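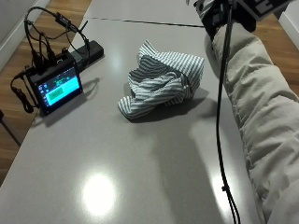 A striped shirt on the work table at the Veden room, with the operator's glove and the recording display.

Garment handling: progress of the demonstration programme

The garment handling programme entered its second stage in October. Members will recall that the first stage dealt with towels and other flat items, and that the report on it recommended a move to shirts as soon as the gloves had been issued and the staff trained in their use. Both conditions have now been met, and recording takes place each weekday morning in the Veden room on the ground floor.

The purpose of the programme is to teach a two-armed machine to fold clothing by showing it how a person does the same work. The operator wears gloves fitted with a sensor kit and folds the garment by hand at an ordinary table. The movements of the hands are recorded together with the view from a camera, and the recordings are then passed to the Raju group, which prepares them for training. No programming is asked of the operator. What is asked is a steady pace, a clean start and finish to each attempt, and a willingness to repeat the same task many times.

Each attempt begins with the shirt dropped in a heap on the table. The operator does not arrange it beforehand. In the first stage a number of towels were laid out half open before recording began, and the machine later performed poorly whenever a towel was placed before it in any other condition. The instruction to operators is therefore that the shirt should be lifted to shoulder height, released, and left as it falls. If it falls from the table, the attempt is not recorded and the shirt is dropped again.

The operator then finds the collar, draws the shirt out flat with the front facing down, folds in the sleeves and sides, and brings the hem up to the collar in two folds. The order of these steps is fixed. The Raju group has asked that operators who prefer to begin with the left sleeve should nevertheless begin with the right, so that the recordings agree with one another. A small number of attempts made before this was settled have been kept apart and will not be used at present.

Mistakes made in the course of an attempt should be corrected and left in the recording. A sleeve which slips out may be tucked in again, and a crooked fold may be opened and made afresh. Such corrections are of value, as the machine will meet the same difficulties. An attempt should be discarded only where the operator has stopped work altogether, where another person has reached across the table, or where the signal from either glove has been lost.

To date 1010 attempts have been accepted. They were made with 19 shirts of differing size and cloth, among them plain, checked and striped examples. Striped shirts have been given a larger share of the sessions than was first planned. Their pattern bends sharply at every crease, and the Raju group wishes to learn whether this helps or hinders the machine in finding the edges of the cloth. A further 300 attempts with striped shirts are to be made before the question is considered closed.

Sixteen members of staff have completed the operators' training. The course occupies one morning and is led by Mwanaisha Urio, who is responsible for the recording sessions. It covers the fitting of the gloves, the checks to be made before work begins, and the folding order. Those attending are asked to keep their nails short and to remove rings and wristwatches.

The following points of practice have been agreed and apply to all sessions.

Cables are to be checked before the first attempt of the morning and again after each break. The cable from the glove should hang freely along the arm and should not be wound about the wrist. Where it catches on the table edge, the attempt should be ended.

Markers on the gloves must be kept clean and must not be covered by a cuff. Operators may wear their own clothing, including warm clothing, provided that it does not hinder the wrist. The heating in the Veden room has been reported and will receive attention.

Only the shirt in use should lie within reach of the hands. The remaining shirts are kept in the cupboard by the door and should be returned there unfolded.

Sessions are limited to two hours for any one operator, with a pause at the end of the first hour. Tired operators fold more loosely, and the difference has been plain in the recordings.

A first trial of the machine using the shirt recordings was held at the Fidetano workshop. It drew the shirt out flat in most of its attempts but was less successful with the sleeves, which it tended to release too early. The Raju group considers that this may be owing to the fingers of the gloves, which are thicker than a bare hand and lead operators to open their grip in a wide movement. Operators are accordingly asked to let go of each sleeve only when it is lying fully on the body of the shirt, and to hold the hand still for a moment before moving away.

Remote control of the arms from a separate desk was also tried. It gave recordings which required less preparation, but a single shirt took far longer to fold and the operators found the work tiring. It will be kept for trousers with zips and for garments with buttons to be fastened, where the machine's own fingers must be shown to be capable of the task. Trimo has agreed to lend a second control desk for this purpose.

Staff who wish to be trained as operators should give their names to Mwanaisha Urio through the programme office. Departments are asked to release them for the full morning. Donations of clean shirts in larger sizes would be welcome and may be left at reception.

Comments (4)

Reader in Stores
Are children's sizes wanted as well? We have a box of school shirts that could be sent over.

Programme Office
Thank you. Children's sizes are not required at this stage but may be needed in the spring. Please keep the box if space allows.

Left-handed operator
Beginning with the right sleeve is awkward for some of us. Could the rule be looked at again once the striped shirts are done?

M. Urio
The point has been noted and will be raised with the Raju group. Until then please continue with the right sleeve first.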